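Berden Befriending Scheme: progress report to the Huanca Trust

Shazia Jatoi, September
4 min read

The second half of the grant year has gone largely to plan. We now have 60 older people matched with a regular visitor, against a target of 60, and 24 people are on the waiting list. Most of those waiting live in Bistport, where we still have too few visitors with a car.

Visitors made 529 home visits in the period. A visit usually lasts an hour and is mostly talk and tea, though several people have asked for help with letters and hospital forms. We have added a short session on forms to the induction and will run it again in the spring.

The monthly lunch moved from Berden to the Pliter Road hall in June. The hall is on the bus route and has a ramp at the side door. Hire costs more than we budgeted for, and we have met the difference from the travel line, which is underspent. We would like your agreement to keep doing this until the end of the grant. 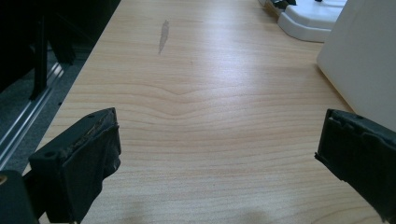
Tabletop with a grey mark.

Recruitment was slower than we hoped over the summer. We trained 10 new visitors, and two of them have since stepped back for family reasons. Checks are taking longer to come through than they did last year, so we now send off the paperwork at the first interview. Mio Kikuchi has taken over the matching work and phones each pair after the third visit. Three matches were changed following these calls, all by agreement.

In our last report we said we would hold an evening to thank long-serving visitors. It has been put back to the new year so that it does not clash with the carol concert. The synagogue, the mosque and both churches have been asked to put names forward.

Spending is within budget overall. Printing is over, as we had the large-print leaflet redone after the phone number changed. The full accounts will follow with the final report. Please send any questions to Mio, who is in the office until 3pm.

2 comments
Shared 10 times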